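Uler Ladent Tape Echo: A Long Winter With a Heavy Box

I first heard the Ladent at a show in Vostulport, in the back half of a bar that used to sell marine paint, where Yupin Chantharasri was playing a set of slow, smeary organ pieces under the name Mahawong. I had gone along mostly to see the opening act and stayed to the end with my coat on, because every phrase she played came back a little browner and a little sadder than it went out. When I asked her afterward what was doing it, she patted a gray metal box about the way you would pat a good dog and told me it was made by Uler and that it weighed too much. I ordered one that week. It arrived in February and I have used it on nearly everything since.

So, what is it? The Ladent is a real tape echo, with a loop of quarter-inch tape going around and around inside a cartridge, past a record head and 3 playback heads. You can turn each playback head on or off with its own switch, and the spacing between them is uneven, which gives you those loping, slightly drunk rhythms when you have all of them going at once. There's a speed knob, a knob for repeats, a tone knob, a mix knob, and a footswitch on a long cable. That's the whole thing! No screen, no presets, no app to update. I paid $1461 for mine, plus shipping, and I won't pretend that didn't sting (my poor old string machine went to a new home to help cover it).

The sound is lovely. I've owned a good few digital delays that do tape pretty well, and in a busy mix I doubt I could pick them out. By itself, though, with one held chord from a cheap synth and the repeats turned up past noon, the Ladent does something I never get tired of. The echoes wobble and soften and sort of lean on one another, and the top end goes away so gently that you can keep playing over it for ages without making a mess. Demetrio Sarmiento, who sings in my other band, put his voice through it one evening for a quick test and we ended up recording 46 minutes of him humming. Most of that is going on our next tape.

Now the grumbles. The motor makes noise. You won't hear it at a gig, but if you record with a microphone in the same room you will want a long cable and a closet. The cartridge is fiddly to seat, and the first few times I did it I had the loop riding too high, so everything sounded like it was coming from under a mattress. Uler's manual covers this in one sentence. A spare loop is easy enough to fit once you have the knack, and I'd buy a couple at the start, as the echoes get crumbly toward the end of a loop's life (some people like that, and I sort of do too).

It also needs a few minutes to settle after you switch it on. If you are tuning a synth against it right away, you will chase your tail. I turn mine on, put the kettle on, and come back.

The output is louder than I expected, and it was clipping the input on my little four-channel mixer until I padded it down. The power cord is too short for the floor and too long for a rack. The handle, on the other hand, is superb, wide and comfortable, and I'm grateful for it every time I face the stairs at our practice space.

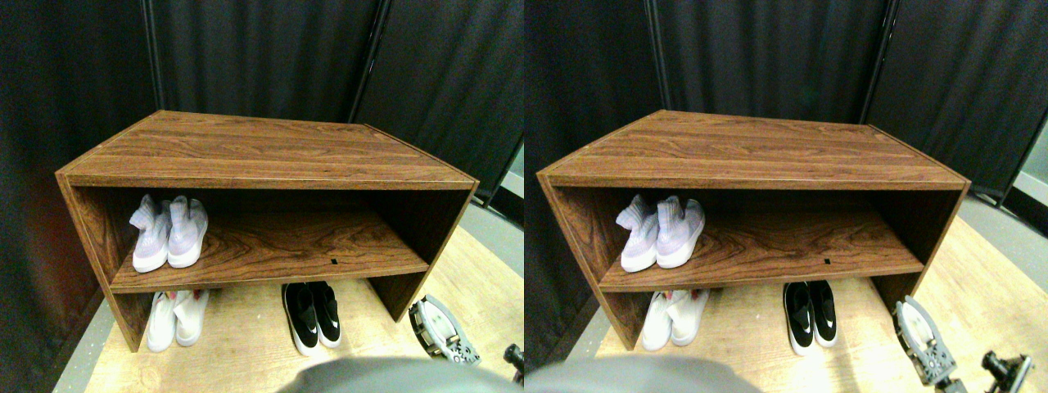
The footswitch deserves a few words of its own, as it's the part I've changed my mind about the most. It has a short, stiff throw and it clicks, and through the thick soles I used to wear on stage I could never tell whether I'd cut the echo or only stepped near it. Something light and bendy is much better, along the lines of the lavender and white knit sneakers on that wooden shelf, and at home I just play in socks. Yupin told me the spring loosens up after a season of shows, and by May mine had begun to. I'd still like a light on the switch itself, Uler, if you're reading. Otherwise I'm keeping it, and if you play slow music and have strong arms, I think you would be very happy with one.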